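Zadmont Hall, ground floor
Pre-season walk-through, with comments
December 2023
Walked by: Maëlys Sabatier
Follow-up: Eugénie Ferrand

Key: OK = fine. FIX = needs work before we open. WATCH = fine for now, which is what we said about the gutter.

ENTRANCE AND LOBBY

Front doors open fully from inside without a key: OK
Both leaves swing clear. The left one groans like a man getting off a sofa.

Door mat flat, edges down: FIX
One corner curls up. It has been taped, and the tape has curled up too. Buy a new mat.

Lobby lights: OK
All working, including the one that was declared beyond repair in June.

Occupancy sign posted and readable: WATCH
Reads 66, as it should. A coat rack has been moved in front of it, so the number is available to anyone willing to part the coats. Move the rack.

Exit sign over front doors lit: OK

CORRIDOR

Clear width kept along full length: FIX
Two rolled rugs and a lectern on the north side. The lectern has been "going to Besnard's on the next van" for as long as I have had a clipboard.

Fire extinguisher on its hook, pin in, gauge in the green: OK
Tag initialed.

Handrail tight: OK
I leaned on it with real intent.

Emergency light, test button held down: FIX
Came on, thought about it, went off. Battery. Eugénie to order from Nusto, same part as last time.

DINING ROOM

Floor free of trip hazards: OK
No lifted tiles. The cable for the coffee urn now runs along the wall, and I would like it noted that I asked for this three times.

Chairs sound, no cracked shells, feet in place: WATCH
Rocked each one and sat in the doubtful ones. One has lost a rubber foot and clicks. Pulled from service and labeled, in large letters, DO NOT SIT. I expect to find someone sitting in it.

Chair seats wiped and free of trash: WATCH
The closing list says seats get cleared at the end of every event. The closing list is taped inside a cupboard that is locked at the end of every event. 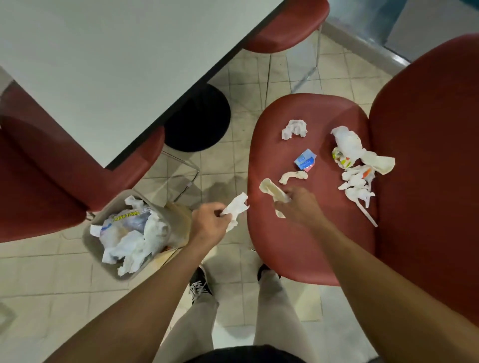
Tables, folding legs lock: FIX
The long table by the window locks at one end only. It holds up a plate of sandwiches well enough but I would not trust it with a buffet. Busta sells the locking collar separately. Get 2 and keep one spare.

Wastebaskets placed away from heaters and out of the walking path: OK
Better than last year, when one was doing duty as a doorstop on a fire door.

Trash sorted and out of the room before lock-up: WATCH
Paper goes in with paper. Napkins that have met gravy go in the other one. I have explained this to grown adults with degrees.

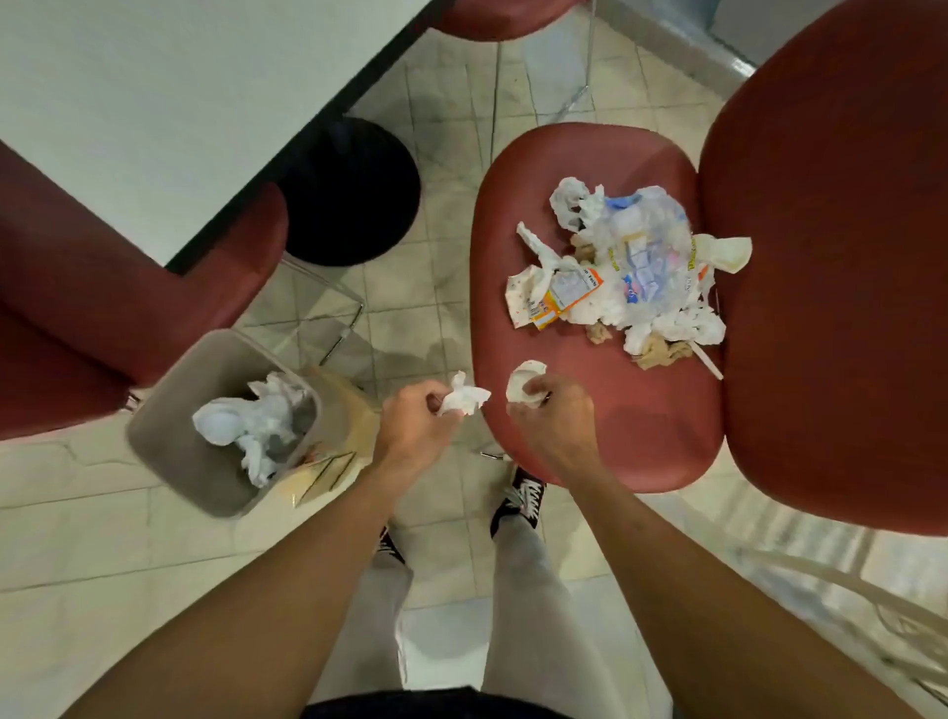 Dining room: white paper going from the red chair to the small wastebasket.

Window latches: OK
Stiff, but they latch.

Radiator guards fixed: FIX
One screw missing on the guard nearest the kitchen. A pencil is in the hole. Ten out of ten for spirit.

KITCHEN

Hot water at the tap: OK
Arrives eventually.

Fire blanket in reach and not behind anything: FIX
Behind the calendar. The calendar was hung on the blanket's hook. Please find the calendar its own hook.

First aid box stocked: WATCH
Plenty of bandages, no burn gel. There are 50 safety pins. I don't know what kind of accident we are preparing for.

Fridge temperature log filled in: FIX
Filled in, yes, but for the whole month, in one pen, including days that have not happened yet. Start a new sheet.

Knives stored point down or in a block: OK

STORE ROOM

Nothing stacked above shoulder height: FIX
The stack is nearly 3 yards tall and has a punch bowl on top. I backed out slowly.

Stepladder feet and hinges: OK

Cleaning products in original bottles: WATCH
There is a lemonade bottle marked "not lemonade." Pour it away at the approved place and get rid of the bottle.

OUTSIDE

Path lighting: OK

Gutter over side door: FIX
See key.

FOLLOW-UP, in Eugénie's hand

Rack moved. Mat ordered. Pencil replaced with screw, pencil returned to the office. Punch bowl is down, but nobody will say what was in it. Besnard's say they have never heard of any lectern. Emergency light battery still to come, so please don't sign off the corridor until it's in and tested.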